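How a Robot Arm Is Shown What to Do

A robot arm is a row of stiff parts joined by motors. Each joint can turn by a set amount. At the end of the row there is usually a gripper, which opens and closes. If you know the angle of every joint and how wide the gripper is open, you know exactly what pose the arm is in.

A task such as picking up a block is a long list of poses, one after another. The question in this article is where that list comes from.

Writing the list by hand

The oldest method is to type it. A programmer works out that joint one should turn so far, joint two should turn so far, and so on. This is accurate and very slow. It also fails easily. If the block is a finger's width to the left of where the programmer expected it, the gripper closes on air.

Another way is to have a person do the task with the robot while a computer writes down the poses. This is called a demonstration. There are two main kinds.

Kind one: moving the arm by hand

In the first kind, the person takes hold of the arm and pushes it where it should go. The motors are switched to a mode in which they hold the arm up against gravity but do not fight the person's push. The arm feels light, a bit like a desk lamp with good springs.

Every joint contains an encoder. An encoder is a sensor that measures how far something has turned. While the person pushes the arm, the computer reads all the encoders many times each second and saves the numbers. When the person stops, the computer has the whole movement on record. It can then run the motors through the same numbers, and the arm repeats the movement.

The proper name for this is kinesthetic teaching. "Kinesthetic" means to do with the feeling of movement.

It has one clear fault. The person's hands and arms are in the way. A camera watching the table sees sleeves and elbows that will not be there later, when the robot works alone.

Kind two: remote control

In the second kind, the person does not touch the robot. They hold or move something else, and the robot follows. This is called teleoperation. "Tele" is an old Greek word part meaning "far," the same one as in "telephone."

The thing in the person's hands may be:

a joystick or a game controller
a handle that senses which way it is being pushed and twisted
a small copy of the robot arm, called a leader, which the full-size arm imitates joint by joint

Mieke Timmermans trains operators at a workshop in Suvormont. Her beginners use a leader arm called the Sorner. She gives each of them the same first exercise: close the gripper on a block, lift it, hold it still, and set it down. Most beginners move too fast. They also forget that they cannot feel the block. When you pick up a block with your fingers, your skin tells you that you have it. With a simple controller, you have to judge by eye.

Her rules for beginners are short.

Line up the gripper before you go down.
Go down slowly.
Stop, then close.
Wait a moment before you lift.

Stopping matters for the recording as well as for the block. If the gripper closes while the arm is still moving, the computer saves both actions mixed together, and the robot may later copy the mixture badly.

Why one demonstration is not enough

If a robot only repeats a recording, it has the same trouble as the typed list. The block must be in exactly the same place each time.

To get past this, people record the same task again and again with small changes. The block is moved. It is turned. Another block is put beside it. Each recording stores two things side by side: what the camera saw, and what the person made the arm do at that moment.

A computer program then searches the recordings for a pattern that connects the two. This step is called training. A trained program takes in a new camera view and puts out the next small movement. It then takes in another view, puts out another movement, and carries on like that until the task ends.

For one block-lifting task, the Suvormont group recorded 816 demonstrations. They left out 261 of them. In some the block had been dropped, and in others the operator had paused for so long that the recording was mostly an arm doing nothing.

Practicing inside a computer

Demonstrations do not have to be made with a real arm. A simulator is a program that draws a table, a gripper and some objects, and works out how they would push, slide and fall. The person uses a controller as before, but the arm they are moving exists only in the program.

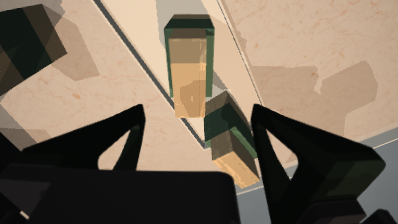 A simulator has some practical advantages. Nothing breaks when an arm hits a table that is made of numbers. The blocks can be put back at the start by pressing a key. The color of the table, the direction of the light and the positions of the blocks can be changed between one try and the next. The group's simulator is called Kovau, and 1164 block demonstrations have been recorded in it.

The disadvantage is that a simulator is never a perfect match for real life. Real rubber grips a little differently on a humid day. Real blocks have worn corners. A program trained only on simulated demonstrations can do well in the simulator and poorly on a real table. For this reason many groups train on a mixture of both.

Try it yourself

You need two people, a blindfold, a pair of kitchen tongs and a block.

One person is the arm. This person wears the blindfold and holds the tongs. The other person is the operator and may use only these words: left, right, forward, back, up, down, open, close, stop.

Write down every word the operator says, in order. When the block has been picked up, put it back in the same place and have the arm return to the start. Read the list out loud at the same speed. Then move the block the width of your hand and read the same list again.

Words to know

Encoder: a sensor that measures how far a joint has turned.
Demonstration: one recorded example of a person doing a task with a robot.
Teleoperation: controlling a machine from a distance.
Leader: a small arm moved by a person and copied by a larger one.
Simulator: a program that imitates objects and how they move.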